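Ticket 521
Product: Ayala drawer, 3000 series, bamboo
Subject: Drawer drags on the right and stops short of closing
Opened: 01/11/2018
Opened by: Thulani Khumalo
Status: Solved

Hi Nendadlow team,

First off, I love this drawer! I put it in the lower cabinet next to the stove and it has changed how we cook. The bamboo looks great, it's deep enough for bowls, and for the first few weeks it glided like a dream. So please read all this as coming from a fan.

What's happening: the drawer opens fine and then drags on the way back in. It gets to the last inch or so, slows down, and sits there with the front sticking out. If I lean on the right side of the front it closes with a little thunk. If I push on the left it stops dead. It does it loaded and it does it with next to nothing in it, so I don't think it's the weight. The sheet in the box says the slides carry up to 60 pounds and I'm nowhere near that with a few bowls and some pot holders.

Things I tried before writing:

Took everything out and wiped the runners in the cabinet with a dry cloth. Got a surprising amount of flour. No change.

Pulled the drawer out, put it back, pushed it all the way home twice. Slightly better for one evening, then back to dragging.

Checked the cabinet with a small level. The bottom is flat front to back and side to side.

Swapped the Feltura liner for a sheet of plain paper in case it was bunching up at the back. No change, and the liner went back in. (It's a very nice liner.)

Today I lifted the whole thing out again and stood it up on the counter where the light is better. The metal slide on the right side is the one I'm suspicious of. My green bowl is still in there, and the pineapple pot holder got as far as the blue plate in front.

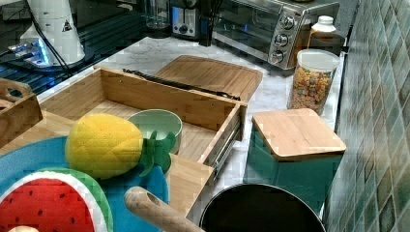

Should the metal slides stay attached to the drawer when it comes out of the cabinet?

The narrow inner half of each slide stays on the drawer and the wider outer half stays screwed to the cabinet wall. They part when you press the two small levers, one per side. If a whole slide comes away in one piece, its cabinet screws have pulled out and the holes need filling before you go any further.

Reply from Nendadlow support

Thulani, thank you for such a thorough write-up! You've already ruled out half of our list. Dragging on one side only, with a thunk when you push on that side, is nearly always a slide that sits a hair too low at the back. On the 3000 series the rear screw goes through a slot, and if it loosens the tail of the slide drops. The drawer then has to climb over the drop to close.

Please try the following with the drawer still out:

1. Put your thumb under the back end of the right slide, the half on the cabinet wall, and lift. Any movement up and down at all is too much.
2. Loosen the rear screw half a turn. Leave the front screw alone.
3. Measure from the cabinet floor to the bottom of the slide at the front, then set the back to the same height.
4. Tighten by hand. A power driver will chew the slot.
5. Slide the ball-bearing strip all the way to the front before you put the drawer back.

Step 5 is the one people skip, and it gives you a drag of its own that feels just like the first one. Let us know how it goes.

Update from Thulani Khumalo

It moves! Back end of the right slide, up and down by maybe the thickness of a coin. Left side is solid as a rock. I'm so pleased it's something I can put my finger on.

I set the back height with a strip of cardboard cut to match the front, which was easier than reading a tape measure with my head in a cabinet. The whole job took 40 minutes and a good part of that was looking for the short screwdriver. Bearings forward, drawer in, and it closed with one finger. Opened and closed it far more times than I needed to.

One leftover: there's now a faint tick when it passes the halfway point. No drag, only the sound. Do I need to do anything?

Reply from Nendadlow support

Great news! The tick is most likely a crumb or a bit of that flour in the bearing strip. Pull the drawer fully open, run a dry toothbrush along the track on both sides, then work the drawer in and out a few times. Please don't oil it. Oil holds on to flour and you would be back here in a month.

Update from Thulani Khumalo

Toothbrush did it. Silent now. I was on a roll after that, so I went on and sorted out the counter too — the jars went into a row along the tile, with the teal canister down by the wooden spoon, and I kept the middle for the cutting board. The folded towel lives on top of the toaster oven. It's lovely to chop there, with the drawer just to the right for bowls.

I'm thinking of ordering the Lemia divider set for it next. Would the added weight of the dividers bother the slide at all? 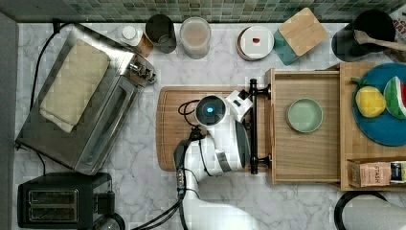

Marthinus Matlala wrote in to say he has the same drawer with the Lemia dividers in it and they weigh next to nothing. His trouble was with the fit: the long divider rubbed on the back panel until he turned it around so the notched end faced the front. He also had the dropped slide, on the left in his case, and put a thin washer behind the rear screw head. It has held since the summer.

Reply from Nendadlow support

Thanks, Marthinus! The notched end does go to the front, and we'll get that drawn properly on the sheet. The washer is fine as long as the screw head still clears the drawer side. Slide the drawer in slowly the first time and listen for scraping.

Thulani, the dividers are well within what the slides can take. Give the rear screw a check in a few weeks, once the drawer has been loaded for a while, and reply here if it has loosened. The ticket will reopen by itself.

Update from Thulani Khumalo

Dividers ordered! Close it up, and thank you both.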